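**Progress report on the Kpodo grain storage and marketing work**

Prepared by Yayra Ofori, field coordinator
Period covered: planting until the end of October

Dear Ayuba Yakubu,

I am sending the report for the second period of the grant. The first part is about the maize and the prices, the second part is about the warehouse, and at the end I put the matters where we need your decision.

The harvest in the Kpodo area was good. The rain came early and stopped for a short time after planting, but the fields recovered and most of the members brought in more maize than in the last season. The same thing happened in the neighboring districts, so the price fell very quickly. In the first weeks of the harvest the traders at Sirel market offered less than the farmers had spent on seed, fertilizer and labor. Members who had school fees to pay sold at this price anyway. The others brought their bags to our store, and this is the purpose for which the project was made.

The store now holds maize from 100 households. Each bag is weighed and tested for moisture when it arrives, and the owner receives a paper with the weight and the grade. We refused 10 bags because the grain was not dry enough. The owners took them home to dry again on tarpaulins, and all of them returned later with grain that passed the test. I was worried that they would be angry, but the grading rules were explained in the village meetings before the harvest, and this helped us very much.

The loan against stored grain started later than we planned. The lender, Prernison, asked for a second inspection of the store and a new form of insurance, and it took some weeks to agree on the wording. The members can now borrow a part of the value of their maize and pay it back when the maize is sold. The demand is strong for small loans and weak for bigger ones. In my opinion the farmers are still afraid that the price will not rise, and I can't promise them that it will.

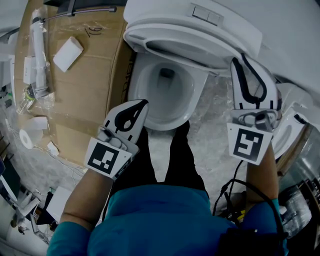
The warehouse building is almost complete. The roof over the loading side is finished, the ventilation openings have wire against birds, and the pallets keep the bags away from the wall. The remaining work is mostly in the office part, where the graders and the clerk will sit. The toilet there has a dual-flush button on top of the cistern, and clear plastic sheeting covers the floor around it. The painting of the office and the hanging of two doors are still to be done, and the contractor has given us a new date for both.

We had one problem with insects. In the older section of the store the weevils appeared in the bags that came first. We moved these bags away from the others and treated them, and we changed to the airtight Flosex liners for all grain that will stay longer than one season. The liners are more expensive than the ordinary bags. The members agreed to pay a part of the cost from the sale, but for this season the cost was taken from the budget line for packaging, and that line is now nearly used up.

On the marketing side we are talking with 2 buyers. One is a feed mill that wants large quantities and pays slowly. The other is a flour processor that pays better but accepts only the first grade. I prefer to sell to both, in separate lots, and to wait with the groundnuts until the maize has left the store. The groundnut price is also low at the moment and the quantity is small.

The training in record keeping was held as planned. The attendance of women was higher than in the first period, mainly after we moved the sessions to 2 p.m., when the morning work in the field is over. Some of the group secretaries still write the weights in one book and the payments in another, and it is hard to compare them. We will visit these groups again before the sales begin.

**Decisions we ask from you**

- Permission to move money from the transport line to the packaging line, for the liners.
- Your agreement that the final payment to the contractor is made after the office part is handed over.
- Your opinion on the slow payment terms of the feed mill, before we sign.

The receipts and the stock list will follow separately. The next report will cover the sales and the repayment of the loans.

With respect,
Yayra Ofori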